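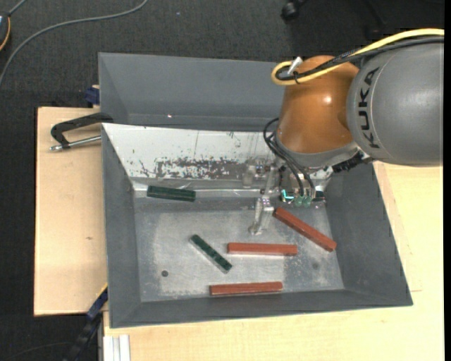 Figure 1. The gray bin with the blocks in it, seen from above.

Does a bigger bin make sorting easier?
Project report, Paloma Marchetti and Hortensia Pacheco

1. Why we picked this

The packing guide we were given in May says that loose blocks should go in "the largest open container available." No reason is given. We wanted to know if that was true or if it had just been copied from one guide to the next. Neither of us believed it much at the start, and Hortensia still believes it less than I do.

2. What we used

Our large bin was gray and rectangular, with sloping sides. For the small one we used a straight-sided tub from the Ranura shelf. The blocks were long and narrow, and the ones in Figure 1 include three reddish-brown bars lying on the right and lower side of the floor. One of those slants toward the right wall and another lies almost flat across. We mention this because the guide's drawing shows every block parallel, and we would like to meet the person whose blocks land that way.

3. Method

A run meant tipping the blocks in, picking them out by color and laying them in a row on the table. Hand picking only, one hand, no tilting the container. We did 29 runs, switching containers after each one. Paloma kept time and wrote down every pick where a block slid or had to be grabbed again. We called these "second grabs." In total we logged 458 picks.

We threw out 3 runs because we disagreed on what had counted as a grab. Those picks are not in the total.

4. What we found

The large bin was faster, but only by 8 seconds on a typical run. I don't think that is enough to call the guide right. Our times drifted down all afternoon in both containers, so part of what we measured was us getting better at it.

Second grabs were more interesting. In the large bin they mostly happened near the walls. A block with one end against a sloping side is awkward to get your fingers under — you push it up the slope and it comes back. In the tub the trouble was blocks lying across each other, and the walls hardly mattered.

So "largest" may be the wrong word to argue over. The shape of the sides could matter as much as the floor area, and we changed both at once. That is a real hole in our design and Himano, who read our draft, was right to circle it.

5. What we would change

Get two containers with the same sides and different floors. The Loltent catalog has a pair that might do. We would also use a different picker for each half, and agree on the grab rule before the first run.

Achterberg's handout on container depth was on our reading list. It repeats the advice about large containers without any test behind it, so we left it out of our results. Our timing sheets are in the appendix, including the runs we dropped.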